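From: Corrado Pagano
To: Uzor games list
Date: Apr 24, 2021
Subject: Re: power strips and the games table

Tanko Tijani wrote:
> Two things before we reopen the Konmont room. I went through the
> cord drawer and there are 4 extension cords in there with no
> labels. Can we toss the ones that don't belong to us? Also, does
> anyone know if the lavender power strip stays with the games or
> goes back to the office?

Tanko,

Please don't toss any cords yet. One of them is mine and one came with the old Fovton lamp, which we still use on chess nights. I'll bring masking tape and a marker and label them all.

The lavender strip stays with the games. I bought it in October after the last one quit, and the receipt is in the folder. Keep the pink-and-white adapter with it. The long white cord can go in the same box. Coil it in loose loops and don't wrap it tight around your hand, the last one got a kink near the plug that way.

As for the games, the checkered chess case goes on the lower shelf with the clocks. The orange-and-red cube can go in the puzzle bin. I have the poker set at home and will bring it back, but I'm short two dealer buttons, so if you took any home by mistake please check your bags.

The key is at the front desk under locker 246. I can be there early to let people in if someone else can lock up.

Corrado

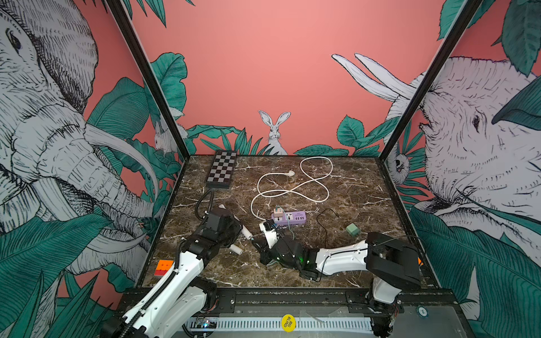
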